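Zwischenbericht zum Vorhaben »Offene Tische«, Atelierraum Sosthorpe
Berichtszeitraum bis einschließlich Juli
Empfänger: Förderstelle Holroyd

1. Stand der Arbeiten

Bewilligt waren 2.240 Euro für die Neuordnung des Atelierraums. Davon sind 1.000 Euro für Regale und Deckelkisten ausgegeben, der Rest ist noch nicht abgerufen. Die Regale stehen, die Kisten sind beschriftet, der Materialschrank ist ausgeräumt und neu eingeräumt. Auf dem Papier liegt das Vorhaben damit im Zeitplan.

Wir halten diese Einschätzung für zu freundlich. Das Ziel im Antrag war ein großer Tisch, an dem man ohne Vorbereitung arbeiten kann, und dieses Ziel ist nicht erreicht. Die Schränke sind in Ordnung, der Tisch ist es nicht. Was im Antrag als »feste Zonen« beschrieben war (Stillleben, Papierarbeit, Getränke, Ablage), lässt sich an den meisten Tagen schwer wiederfinden.

2. Der große Tisch

Die Zone für Stillleben funktioniert noch am ehesten. Trockenblumen, Fläschchen und die kleine weiße Figur bleiben beieinander, auch die weiße Gipsform hat auf derselben Seite einen Platz gefunden. Schwieriger ist es beim Papier. Bedruckte Blätter und bunte Bögen liegen an verschiedenen Stellen des Tisches, obwohl es seit dem Frühjahr eigene Fächer dafür gibt. Die Topfpflanze mit den bräunlichen, trockenen Blättern sollte laut Plan ans Fenster umziehen. Sie ist als Zeichenmotiv beliebt, und bisher hat sich immer jemand gefunden, der sie auf dem Tisch behalten wollte.

Zur Getränkefrage hatten wir im letzten Bericht zugesagt, dass Flaschen und Becher auf einen Beistelltisch kommen. Der Beistelltisch ist von Wodcombe geliefert worden und wird benutzt, allerdings überwiegend für Jacken.

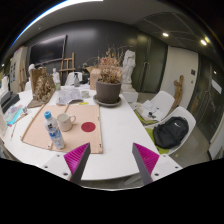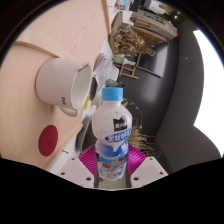 Atelierraum Sosthorpe, Arbeitsfläche mit hellem Becher, dazu jeweils eine Kunststoffflasche.

Die helle Platte mit dem roten Kreis war als Unterlage für Kompositionsübungen gedacht. Zurzeit dient sie auch als Abstellfläche für Getränke. Man kann das als sinnvolle Zweitnutzung verbuchen, so wie es in der Gruppe vorgeschlagen wurde. Wir sehen darin eher ein Zeichen, dass die Zonen ohne sichtbare Markierung nicht halten. Ein umgestoßener Becher neben Papierarbeiten wäre ärgerlich, und die Leisten an der Platte werden ihn kaum aufhalten.

3. Ablagesystem Jetix

Für das Inventar verwenden wir das Etikettensystem Jetix. Erfasst sind 144 Gegenstände, vom Pinselglas bis zur Gipsform. Die Eingabe hat deutlich länger gedauert als veranschlagt, und der Nutzen ist bislang überschaubar. Wer etwas sucht, fragt weiterhin im Raum herum, meistens mit Erfolg. Kleinteile ohne Etikett — Holzstäbchen, Klebezettel, Korken — tauchen im System gar nicht auf, machen aber einen guten Teil der Unordnung aus.

Ob wir die zweite Stufe des Systems brauchen, ist offen. Sie würde weitere 1.000 Euro kosten. Wir würden diesen Betrag lieber zurückhalten, bis klar ist, dass die erste Stufe im Alltag überhaupt benutzt wird. Ein gut lesbarer Zettel an jedem Regalbrett hat bis jetzt mehr bewirkt.

4. Abweichungen vom Plan

Das gemeinsame Aufräumen am Dienstag um 18 Uhr findet statt, die Beteiligung schwankt. An guten Abenden ist der Tisch danach frei. Am nächsten Vormittag ist davon wenig zu merken, denn die Kartons kommen zuerst zurück und mit ihnen der Rest. Mehr Termine würden daran nach unserem Eindruck nichts ändern.

Nicht umgesetzt ist die Wandhalterung für Zeichenbretter. Das Angebot aus Wodcombe passte nicht zur Wandstärke, ein zweites steht aus.

5. Nächste Schritte

Bis zum nächsten Bericht wollen wir die Zonen mit Klebeband auf dem Tisch markieren, den Beistelltisch von Jacken freihalten (Haken sind bestellt) und das Papier an einer einzigen Stelle sammeln. Für die Pflanze wird ein Platz neben dem Tisch gesucht, von dem aus sie sich weiter zeichnen lässt.

Wir bitten die Förderstelle Holroyd, die Entscheidung über die zweite Jetix-Stufe bis dahin zu vertagen. Die Belege für Regale und Kisten liegen diesem Bericht in Kopie bei.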